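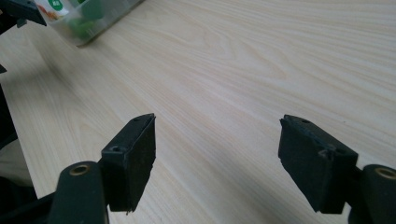
Two black gripper fingers above a wooden tabletop.

Print this page | E-mail this page

Handout 3: Wiring an RS-485 line so that it works in March as well as on the day you fit it
Notes by Natsumi Minami, Mendton evening course. Last changed 20 December 2020

Right, last time we did frames and addresses, and I promised we'd get our hands on some copper. Most of the bus faults I've been called out to were in the cable or the connectors (the software gets blamed first, every time!), so I want to spend a whole evening on this.

The line itself. RS-485 wants one long line with the devices hanging off it like beads. Go in to the first device, out to the next, and so on. A star looks tidier in the cabinet and I know it's tempting, but each arm of the star sends back its own little echo and you'll be chasing those for weeks. If you must have a stub, keep it short, and at higher baud rates keep it shorter still.

Terminators. You need two, one at each physical end. We use 120 ohms because that matches the cable we have in the lab. Look at your own cable's data sheet before you copy me. With the power off, measure between A and B and you should see close to 60 ohms, as the two are in parallel. If you get nearer 120, one is missing. If you get 40, somebody has left a third one switched on in the middle, usually by way of a tiny switch under a cover.

Our Drallitgate line is 85 metres end to end and ran without any terminators for ages at 9600 baud. So yes, you can get away with it! Then Fabian Grabner put the speed up and half the nodes went deaf. I still have the scope traces and I'll hand them round, they're lovely and horrible.

Bias. When no one is talking, all the drivers let go and the pair floats. A terminator pulls A and B together, and some receivers read that as rubbish characters. A pull-up on one wire and a pull-down on the other fix the idle state. Do it in one place on the line, and check whether your master has it built in first. Newer "failsafe" receivers cope on their own, mixed lines often don't.

A or B? Makers don't agree on which is which. I'm sorry, I didn't write the standard. If a new device is silent and everything else is fine, swap the two wires and try again.

Ground. Two wires carry the signal but the devices still need a common reference, so run the third.

For next time: sketch the Hubmann practice rig, mark both ends, and write down what you'd expect to measure with one terminator off.

Comments

Ferenc Farkas: Is the 60 ohm reading still right with bias resistors fitted?

Natsumi Minami: A touch lower, Ferenc, but close enough to spot a missing terminator.

Roswitha Holzer: Swapped A and B on my Drumosine meter and it came alive. Two evenings I'd spent on that!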